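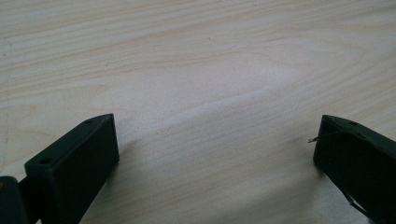 Figure 4. Table top, pale finish, grain pattern visible.

4. Care of the table top

This section applies to the Villby table in the pale finish. Assemble the frame as described in section 3 before starting.

4.1 First clean

1. Remove the protective film and any tape. Pull slowly and keep the film low against the surface.
2. Wipe the top with a soft cloth, slightly damp. Follow the line of the grain.
3. Dry at once with a second cloth.
4. Leave the table clear for 2 hours.

Note: Grain differs from one top to the next. Wavy lines, long ovals and darker streaks are natural markings and are not covered by the Lundholm guarantee.

4.2 Checking the finish

1. Place the table where light falls across it from one side.
2. Look along the surface from a low angle, then from directly overhead.
3. Move to the other side and repeat.

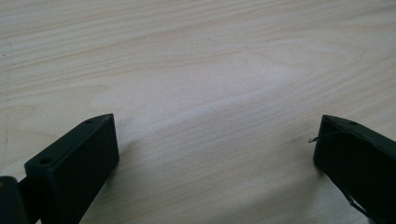 Grain looks paler where the light reflects, and this is not a fault. A true dull spot stays in the same place when you change position — mark it with a small piece of paper and go to 4.3.

4.3 Treating a dull spot

1. Put a little Dradeo care oil on a dry cloth. Do not pour it on the table.
2. Rub lightly along the grain for almost 3 minutes.
3. Remove all excess oil with a clean cloth.
4. Wait 9 hours before placing anything on the treated part.

Caution: Oily cloths can catch fire by themselves. Soak them in water and lay them flat outdoors to dry before disposal.

Caution: Do not use scouring pads, bleach or steam cleaners on the top.

If the spot remains after two treatments, contact the shop where the table was bought. Keep the label from the underside to hand.

Text revised 2020-06-27, G. Haddad.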